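Hilimano Jewelry Care – Frequently Asked Questions

How should I lay out mixed pieces before sorting?
Use a plain, light surface and open the box first. Dark beads and thin chains both show up well on white. Separate chains from beaded pieces before doing anything else. 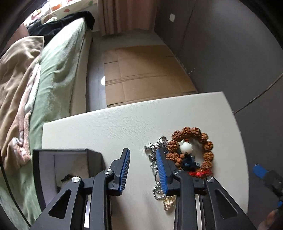 Brown bead bracelet with white pendant, silver ball chain and open box.

Can a ball chain be stored with a bead bracelet?
Not in the same compartment. Textured beads catch on the chain, and the short links between the balls kink when pulled. Close the clasp, coil the chain loosely and give it its own pouch. The Listow pouch holds one chain up to 50 cm.

Does a bead bracelet need to lie flat?
Yes. Hanging puts the full weight on the cord at one point. Lay it in an open loop and let the beads settle without tension.
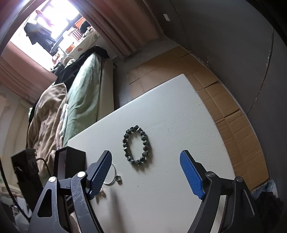 A loop that has gone slack will show bare cord between beads. In that case the bracelet should be restrung – do not knot the existing cord.

How are bangles and small charms stored?
Bangles go in flat, under nothing heavier than a cloth. Loose charms go in a lidded tray (Eynon insert, 5 compartments).

How do I clean a tassel or thread?
Do not soak it. Brush it dry and keep it away from metal polish.

Who handles restringing?
Send a request to Khrystyna-Mariia Dovhaniuk at the Clastovcombe workshop, quoting form 1392. The workshop is closed on Saturday.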